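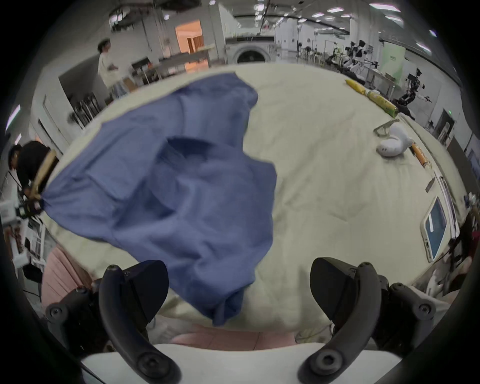 2024-09-26

Jivstead opens its bed-making and laundry set to outside labs

I'm Vitória Caldeira, I run collection at Jivstead, and I'm so happy to get this one out the door! Our set of household examples, Cirinow, now holds 3000 recordings, and 1117 of them are cloth on beds (the fiddly stuff). People do every one by hand with gripper tools, sometimes two of us at one bed, and the learning system trains on what we did. Labs can ask for access starting in November. Write to me, I do answer.

Recent news
Drarnico joins as test partner
Amanuel Shiferaw on folding towels

Press contact: Mebrat Lencho | © Jivstead | Back to top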